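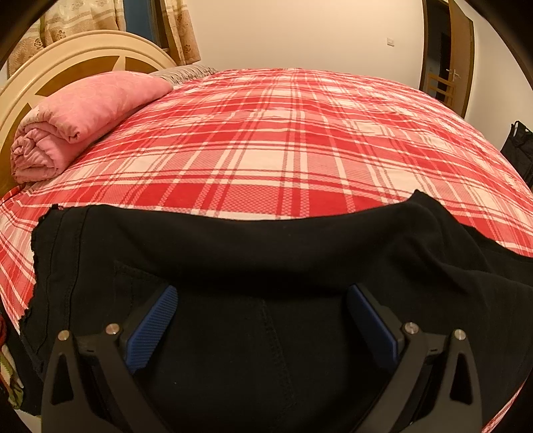 ## Handout 4: Carrying a story into its second volume

Set reading: *Lomar*, chapters 1 to 6, and the last two chapters of *Osidholm*. Page numbers refer to the Starlow paperbacks.

### 4.1 The problem of the second book

A second volume has two groups of readers. One group finished the first book, possibly a year ago. The other picked up the second in a library or a shop and has no idea who anyone is. Both must be able to follow the opening chapter.

The material carried over from the first book is called **recap** in these notes. It has three common forms:

- **Block recap.** A passage of summary, usually in the first chapter.
- **Spread recap.** Single facts placed where the plot first needs them.
- **Spoken recap.** One character tells another. It is weak where the listener already knows the facts, and sound where the listener was absent or has been lied to.

*Lomar* uses all three. The block recap is short and ends on page 4. The spread recap continues to page 39, where the reader learns that Captain Huenchumán sold the fuel codes. The spoken recap comes last, on page 78, and part of it is false. A reader of *Osidholm* will notice; a new reader will not, and the plot works for either.

### 4.2 How much to repeat

Sort each fact from the first book under one of these headings before drafting.

1. Needed to understand the next scene.
2. Needed later in the volume.
3. Pleasant for returning readers.
4. Not needed.

Facts under 1 go in at once. Facts under 2 wait. Facts under 3 are kept to a clause. The trade war in *Osidholm* takes up some 70 pages, and in *Lomar* it gets one sentence.

The death of the pilot is harder to place. It belongs under 2, but the narrator was present and would be thinking of it from the start. The author holds it back until the ship docks. Students should check whether the narrator's silence is prepared for in the first chapter (look at the unanswered message).
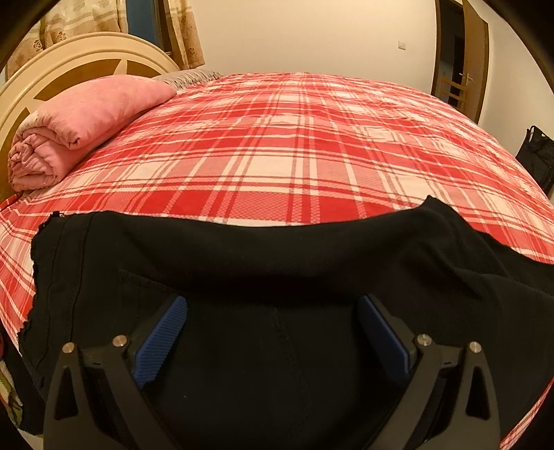 Ulla Solberg holds that the sorting is done too early in this method. In her view a writer cannot know what the second book needs until a full draft exists, and recap should be added last, in a single pass, with a reader who has not seen the first volume. She would also drop heading 3 altogether.

The objection is fair for writers who draft without an outline. For those who work from one – and a contracted series generally requires one – the early sort saves a good deal of cutting. The two methods can be combined: sort first, then test with a new reader.

### 4.3 The continuity ledger

A ledger is a plain table of facts stated in print. Use four columns: item, wording, page, volume. Copy the wording exactly. "Grey eyes" and "pale eyes" are separate entries until the author decides otherwise.

Errors to look for first:

- travel times between ports
- ages, where the gap between volumes is stated
- ranks and forms of address
- injuries and which side of the body they are on
- who knows a secret, and from which page

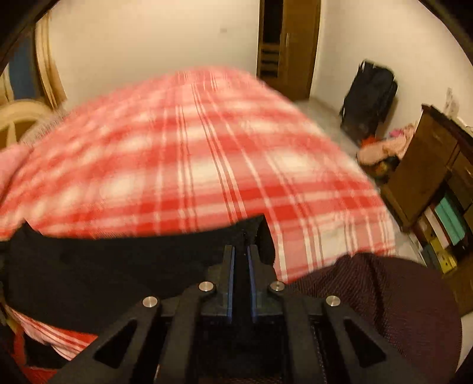 Interiors need entries of their own, as a returning reader often remembers a room better than a date. Record only what the text commits to. If a cabin in the first volume has a bed with a red, pink and cream plaid sheet and a plain cream wall behind it, the ledger gets one line for the sheet and one for the wall. The sheet may change between volumes without comment. A wall that changes colour needs a sentence, or at least a reason the author could give if asked.

### 4.4 Exercise

Blažena Danko's sample ledger for *Osidholm* is in the course folder. It stops at page 198.

a) Continue it to the end of the volume.

b) Mark every entry that *Lomar* repeats, and note which form of recap is used.

c) Find one entry that *Lomar* contradicts. State in no more than a paragraph whether the contradiction is a slip or a false statement by a character, and quote the line that decides it.

Bring two copies. Part (c) will be exchanged and marked in pairs.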